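Prosecutors in Wistovia have charged five more people over the break-in at the Sinon records office in January, bringing the total to 30.
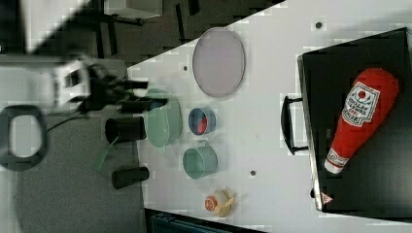
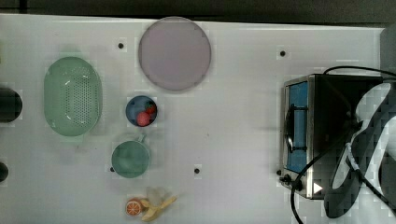 Kitchen items on a white tabletop.

The new defendants face counts of unlawful entry and damage to public property. Two are also charged with obstructing an officer. Court filings list 588 video clips and 3976 pages of phone records as evidence.

Prosecutor Gøran Løken said further arrests were expected. Valter Sjöberg, counsel for two of the defendants, has asked for separate trials. The district court in Moen will hear the request at 9 a.m.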